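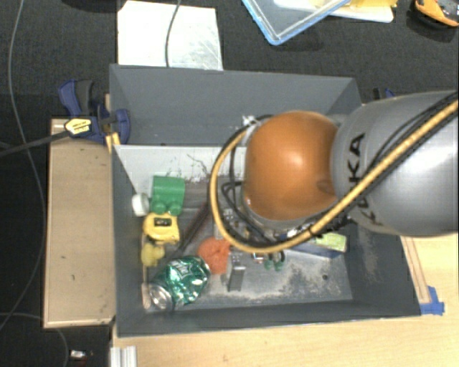

Kenza Morsy wrote to us in February to say that she had tried three evening classes before ours and given up on all of them, and that ours was the first where she had gone home humming the verbs. We have read that out at more than one staff meeting!

Stevham Language School teaches Arabic, French and Spanish to adults in Narkilside. We opened on October 8, 2018, with 2 teachers, one whiteboard and a kettle borrowed from the flat upstairs. Chaimae Amrani taught the French in the front room and Mahmoud El-Sayed taught the Arabic in the back, and the wall between them was thin enough that a fair few of the first lot of learners picked up the days of the week in both.

How we teach

We start with talking. In your first lesson you will introduce yourself, ask someone else their name and probably get it wrong, and then do it again with a different person (we move the chairs a lot). Reading and writing come in from week 4. For Arabic that means the alphabet, a few letters at a time, with plenty of paper and a soft pencil. Mahmoud is very fond of the letter ayn and will tell you all about it.

Grammar gets its turn too. Some people love it, and there's a table by the window on grammar nights where they tend to gather. If you would sooner learn a rule by bumping into it in a story, that's fine with us.

Evening groups have up to 25 people, and we split into pairs and small tables for most of the lesson. Daytime groups are smaller and a bit slower, with a proper tea break in the middle - the tea break is held in whichever language you're learning, so you'll know how to ask for milk before you know much else.

The teachers

Chaimae still runs the French side and writes most of our reading books herself. The Zaki stories, about a boy who keeps losing his uncle's goat, began as a handout and have now reached a fourth book. Ehab Tazi teaches Spanish and looks after the film nights. Ehab Fawzy teaches Arabic with Mahmoud and runs the Nerby Walk, our spring outing along the river to Nerby and back, when everyone tries to keep going in their new language until lunch. Most of us manage it as far as the second bridge.

Joining

New groups start each term, and you can sit in on a lesson before you decide. You don't need to have studied a language before, and you don't need to have been good at it at school. Bring something to write with. The door is the green one next to the shoe repair shop, and the bell works if you press it hard.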